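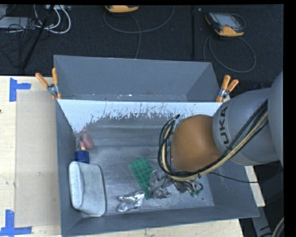
Bin-to-bin resetting (you'll also see it called the two-bin method) is a way of letting a picking robot practise for hours without a person refilling its workspace, and I've been a fan of it since I first tried it at our lab in Fluststead. The idea is simple enough: the arm picks from one bin and drops into its neighbour until the first is bare, then the two swap roles and off it goes again! The bins need to sit hard up against each other, and a pair of orange-handled spring clamps where they meet is my favourite way of doing it — cheap, quick, and you can shift the whole lot before lunch.

By using our site you agree to our use of cookies. Accept | Manage preferences

July | By the Hustus editor

The name comes from the Grunalbridge project, which ran 11 objects through the loop and let the gripper label its own successes. If the fingers closed on something and it stayed put through the lift, that counted as a grasp; if they shut completely, it was a miss. I love how little fuss there is in that (no hand labelling, no colour-coded stickers on everything).

Results vary a fair bit with what you throw in. In our own trials the arm went 33 cycles between human visits on rigid items, but only 20 once we added crinkly foil and floppy packets, which reflect light in odd ways and confuse the depth reading. Corners are the other headache. Anything that settles flat against a wall tends to stay there, and we ended up programming a little sideways nudge that freed almost 3 in every 4 of them.

A later variation, the Theodorakopoulos loop, tips the full bin into the empty one once a shift. I haven't had a proper go at it yet, but the rig is booked for Thursday and I'm bringing the heavier bins.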